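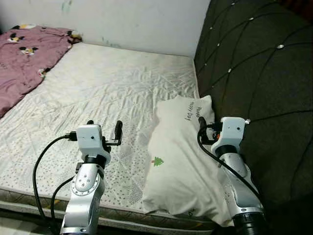 Section 3: Setting up your tax folder in Trondo

Welcome back, and well done for getting this far! Setting up the folder is the part people put off, but once it's there you can pop in and out of it all year.

1. Sign in and choose New Folder. Give it a name you'll recognise next April (most of our Ciltdale customers simply use their surname and the tax year).

2. Under Income, add each job, pension or let property on its own line. If you changed jobs part way through the year, both employers go in, even if one only paid you for a fortnight.

3. Under Costs, enter your business mileage, phone bills and so on. Receipts can be added as photos, up to 8 at a time.

Note: Trondo saves after every line, so do stop for a cup of tea whenever you like. 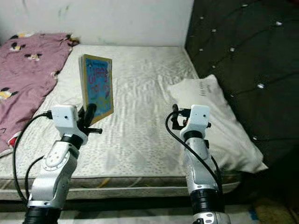

Photo: Aurelia Holzer / Runau

4. Open the Tanner checklist on the right and work down it. Anything marked in amber needs a second look from you, and anything in red will stop the folder being sent.

5. When the list is clear, press Share with Adviser and type in the 9-figure code from your welcome letter.

Caution: once shared, the folder is locked until your adviser opens it again. Please check your bank details before you press the button, as a wrong digit there can hold up a refund for weeks.

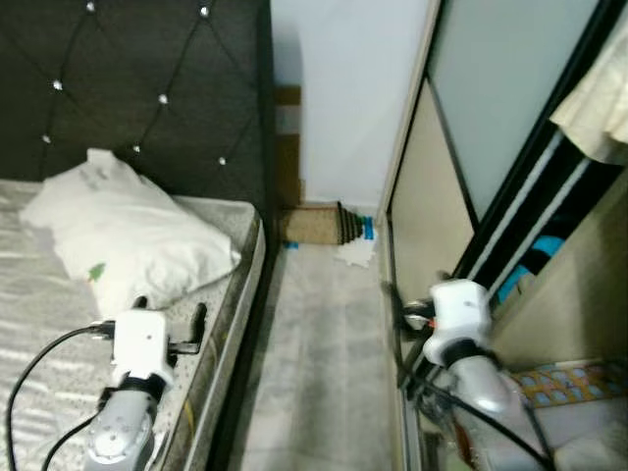 Do I need to enter a small one-off payment of £800 from a bit of weekend work?
Please put it in under Other Income with a short note of what it was for, and your adviser will work out whether any tax is due on it.

6. Keep your paper receipts in a safe place after sharing, as your adviser may ask to see the originals.

Section last updated 17 Nov 2019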